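Dec 30, 2024

Long day at the Cluvville workshop. Reprinted the left finger for the hand grippers at 80 per cent infill and it no longer flexes when I squeeze. Janaka Akanda re-cut the marker cube labels and we glued them on before lunch. Then practice on the marble table with the two white cups, and the vases left at the back.

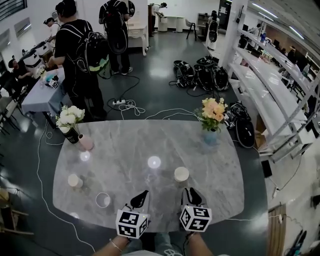 The log stands at 138 runs now. Still need a longer cable for the backpack, 2 metres at least. Ordered one from Ikoletti.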